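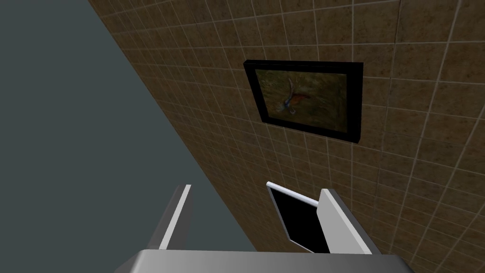

The Lesto is a small two-door coupe built by Lamer, a maker of low-volume passenger cars, at its plant in Rurkoncombe. It was planned as a cheaper companion to the company's four-door sedan and shares that car's floor, front suspension and dashboard. The body is shorter and the roof lower, with a long sloping rear window. Lamer sold the car through its own showrooms, which had a common style of plain gray surfaces set against square brown tiles with pale grout. Paint choices followed the same taste, and most early cars were ordered in gray or brown.

Design and equipment

The Lesto seats four, although the rear seats are best suited to children. The back seat folds in one piece. Early cars came only with a five-speed manual transmission; an automatic was added with the first update, along with larger door mirrors and a revised heater. The fuel tank sits ahead of the rear axle – a change from the sedan, where it is under the trunk floor.

Two versions were offered. The standard car had steel wheels and cloth seats. The Chukwu, named after the supplier that tuned its suspension, had stiffer springs, alloy wheels and a rear spoiler. It sat 20 millimeters lower than the standard car.

Production and reception

The Lesto remained in production for 7 years. Reviewers liked its steering and light clutch but complained of wind noise and poor rear visibility. Door seals on early cars were prone to leaks, and Lamer replaced them under a 3-year body warranty.

A final run of 40 cars was built to Chukwu specification with a numbered plate on the dashboard. Lamer did not replace the model, and the line at Rurkoncombe was turned over to the sedan.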